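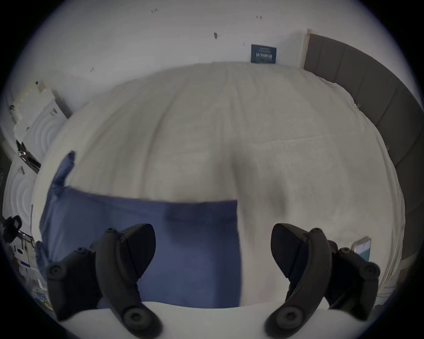 Home | Guides | Energy at home | Tools | Contact

How to read your electricity bill and estimate the emissions of your household

Last updated: September

Many people want to know how much carbon dioxide their home is responsible for, but they stop when they see the first page of the bill. I had the same problem when I moved to this country, so I wrote down the steps I use now. You need one bill, a pocket calculator and one quiet evening. If you have the bills of a whole year, the result will be better, but one is enough to start.

Step 1. Find the usage, not the price

The large number at the top of the bill is the amount you must pay. Leave it for now. Look for a line with the letters kWh behind it, which means kilowatt-hours. On the bills from Weltelent this line is on the second page, in a small table called "Your usage." Other suppliers put it next to the meter readings.

If you see two lines, one for day and one for night, add them together. The power plants are often different at night, but for a first estimate we do not go into this.

Step 2. Check if the reading is real

Close to the usage there is usually a letter or a short word. "A" or "actual" means that somebody or something has read the meter. "E" or "estimated" means that the supplier made a guess from your earlier bills. With an estimated bill, go to the meter and write down the number yourself. Then subtract the last actual reading from it. Write also the date of both readings, otherwise you will not know later how many days are between them.

My own estimated bill once said 600 kWh for one month, and the meter did not agree at all. I sent my reading and got a corrected bill in 8 days.

Step 3. Find the emission factor

The emission factor tells how many grams of carbon dioxide belong to one kilowatt-hour. It depends on how the electricity was made. Coal gives a high factor, gas a lower one, and wind, sun and water almost nothing at the moment of production.

There are two kinds of factor and it is easy to mix them:

The supplier factor describes the electricity your company bought for its customers. It is often printed on the back of the bill or in a yearly leaflet about the fuel mix.

The grid factor describes all electricity in your region together. You can usually find it on the website of the government office for energy or environment.

Choose one and write down which one you took. If you have a green contract, the supplier factor can be zero or close to it. I prefer to calculate both and keep them in two columns.

Step 4. Multiply

Multiply the kilowatt-hours by the factor. When the factor is in grams, divide the result by 1,000 to get kilograms. When the factor is in pounds, the result is already in pounds and you do not divide anything.

Suppose that a household used 1304 kWh in one season and the factor is 600 grams. The multiplication gives 782,400 grams, and this is 782.4 kilograms. I round it to 782.

Step 5. Do the same for gas or heating oil

For many homes heating is the bigger part, so please do not skip this step. Gas can be billed in kWh, therms or cubic meters. The factor must be for the same unit. If the bill is in therms and your table is in kWh, convert first and multiply after. For heating oil, use the liters or gallons on the delivery note, and remember that one delivery may last longer than one winter.

Step 6. Keep the numbers in one place

A paper notebook is fine. I use a simple sheet with 7 columns: month, days, electricity, electricity factor, gas, gas factor, total. There are also programs for this. Tririx reads the bill from a PDF file, but check the units after the import. Rirar has a free version in which you type everything by hand.

Compare the same month in different years, and not March with February. A cold winter makes a high number even if you changed nothing in your habits.

Common mistakes

Using an old factor. The grid changes every year, so look for a new number each January.

Counting solar panels twice. If the meter already subtracts what your panels deliver, do not subtract it again.

Forgetting shared costs. In an apartment building, the heating of the stairs and the elevator may be on a separate statement from the manager. At Van der Linden, where I rent, it comes one time per year with the service charges.

Contact | Copyright | Back to top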